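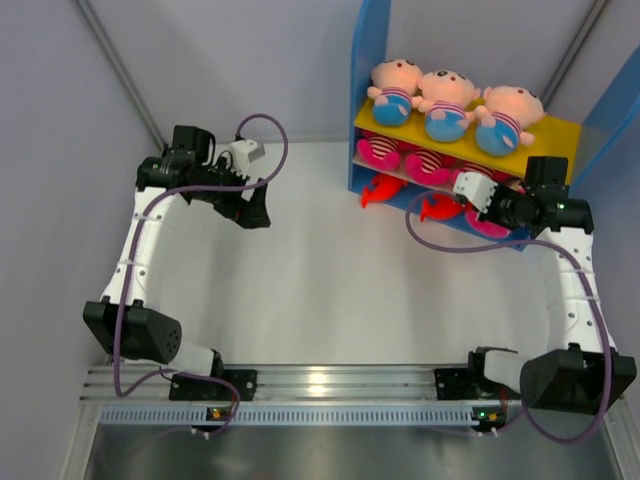 Keisha Alcantara wanted to know, before I'd even finished unpacking my notes, whether I was going to say the thing pays for itself. She runs a gift shop and had read the brochure. I told her I wasn't going to say that, and she said fine, then what did we get for having it on the bench since August?

Fair question. So, the Skurkar two-arm shelf cell, reviewed from the packing side of a toy warehouse.

**What it does**

It handles soft toys on a small shelf unit, which in our case means dolls, striped plush and red fish. Two arms on one rail, each with its own gripper. The sales pitch from Tetstead (they sold it to us and do the support) is that it takes over the "reach and sort" part of the job and leaves your people free for better work. I'd like to meet the better work. On our floor it has mostly been watching the cell.

**What I liked**

The arms are gentle. I expected torn seams and we haven't had any I could blame on the grippers. Having two arms side by side also makes sense for a shelf, as one can go into a low compartment and leave the other out of the way. The cables are a bit of a sprawl, big purple loops up by the grippers, but they haven't given us trouble yet.

Setup took 2 visits. The second one was short and the technician was patient with us.

**What I didn't**

Speed, first of all. On a good morning shift it got through 42 toys an hour with one person standing by. Fuad Wolde does far more than that by hand while carrying on a conversation, and he can tell a doll with a crooked face from a good one. The cell can't, or ours can't. Tetstead says inspection is coming in the next software update — I've stopped asking when.

Plush is also awkward stuff. It slumps and rolls, and it never sits the same way twice. When a pick fails, the arm waits for a person, and the alert is a polite little chime you can't hear over the tape machine. We ended up putting somebody within earshot, so count that wage in when you do the math.

**What it changed for people**

This is the part I read other reviews for and never find. We have 4 packers on the early shift. None of them lost a job over it, and I want that on the record. But the work got chopped up. Fuad used to pull, check and pack an order himself, start to finish. Now he packs what the cell hands over and gets up every few minutes to clear a fault. He told me he goes home less tired in the shoulders and more tired in the head. Two others like it better this way, mainly for the bending they no longer do at the bottom shelf. I believe them too.

Training was thin. One afternoon, one binder. The person who learned to restart it properly is now the person everybody calls, on her break included, and there's no extra money in that. If you buy one of these, settle the pay question before it arrives.

**Compared with the other one**

We had a Nanen single-arm unit on trial before this. It was slower and noisier, and much easier to explain to a new hire. I'd still pick the Skurkar for toys. For boxes I'd pick neither.

**Would I buy it again**

Not at full price, and not for a shop Keisha's size. If you ship 1000 pieces a day of the same few soft items and your packers have bad backs, ask for a trial and have the packers run it, with the sales rep out of the room. We've kept ours on the lease until it comes up for renewal. Fuad gets a say in that one.

3 out of 5, and one of those is for the bottom shelf.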